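Avram Skumlow adds in-house training for service technicians

Avram Skumlow, the family firm that maintains sterilizers and surgical equipment for hospitals and private clinics, has opened a training workshop at its Palier Road depot and taken on its first two apprentices.

The apprentices will spend four days a week with the company and one day at Bromov Technical College, where they are enrolled in the biomedical equipment program. The course takes 36 months and leads to a technician certificate. Tuition is paid by the employer.

Renzo Amato, service manager, will supervise both trainees. He joined the company as an apprentice himself and has run the field team for the past nine years.

"Our work used to be steam, pumps and door seals," Amato said. "A technician still needs all of that. But more of the calls now involve control boards and drive units, and the old training route covered very little of it." 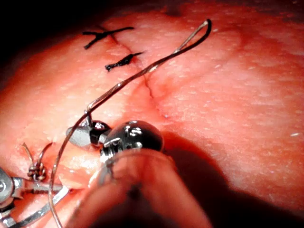 Two black sutures across the upper part of an incision.

The workshop takes up 1,116 square feet of what was previously parts storage. It has four benches, a compressed air supply, a treated water line and a drain rated for hot discharge. Two retired bench-top sterilizers have been stripped and rebuilt for fault-finding practice, and a larger floor-standing unit is due to be installed in November once the electrical supply has been upgraded to three-phase.

First-year work covers electrical safety testing, pressure vessel inspection, pipe fitting and record keeping. Trainees do not work unsupervised on a customer's equipment during this period. In the second year they move to planned maintenance visits with a senior technician, and in the third they take responsibility for a small group of sites under review.

Each trainee keeps a logbook that must show 79 signed-off tasks before the final assessment. The tasks range from replacing a door gasket to completing a full calibration of temperature and pressure sensors. The college checks the logbooks once per term. Tasks that have not been repeated within the previous year may have to be done again.

The company looks after equipment at over 60 sites. Most of its contracts call for a response on the same working day, and it currently has eleven technicians on the road. Three of them are expected to retire before the new apprentices qualify. 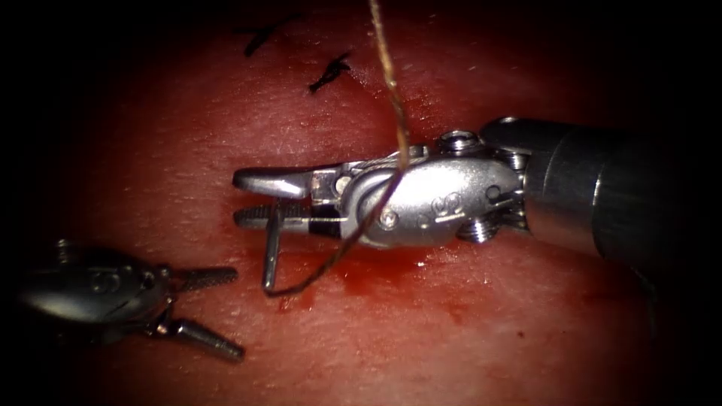 Robotic surgical instruments at work on a tissue surface.

Amato said recruitment of experienced staff had become slow. The last advertised vacancy stayed open for seven months and was filled by a candidate from the heating trade, who then needed a further year of product training.

"We can teach the equipment," he said. "What we look for at the start is somebody who reads a drawing properly and writes down what they did."

The college plans to use the workshop for its own practical sessions one afternoon a week. Groups will be limited to six students, and the company will provide a technician to assist the instructor.

Applications for next year's intake will open in the spring. Candidates need a high school diploma or equivalent, with passing grades in math and one science subject, and a valid driver's license by the end of the first year.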